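## 4. Suturing Exercise on the Tamura Tissue Pad

This section applies to training stations at the Cevbridge skills laboratory. Complete Section 3 (Pad Preparation) before proceeding.

**Caution:** Suture needles are sharp. Handle them with instruments only, and never with the fingers.

1. Place the pad in its tray with the incision side up. Secure the tray to the bench with two Stikum strips.
2. Moisten the surface of the pad. Do not use more than 2 ml of water — excess liquid weakens the grip of the tray.
3. Enter the pad number and the start time in Jotstead. Pads are stocked under order code 870.
4. Grasp the curved needle with the needle driver and confirm that it does not rotate in the jaws.
5. Pass the needle through both edges of the incision at equal depth. Draw the thread through slowly and leave a short tail.
6. Tie the knot and lay it to one side of the incision line. The edges should meet without puckering.

 **Note:** A torn edge cannot be repaired. Leave a clear margin and place the next stitch in sound material.

7. Continue along the incision. Keep loose thread clear of completed knots before each new pass, particularly where a long strand lies across the pad.

 Black thread on a pale pad, with three incision lines partly closed and the curved needle held in the driver: 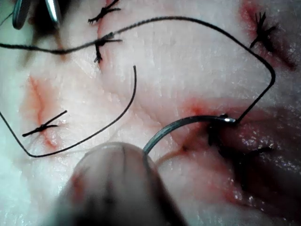
8. Cut the remaining thread and place the needle in the sharps container. Record the finish time.

### 4.1 Storage After Use

Return the pad to its pouch while the surface is still moist. A pad may be stored for up to 200 hours after first opening.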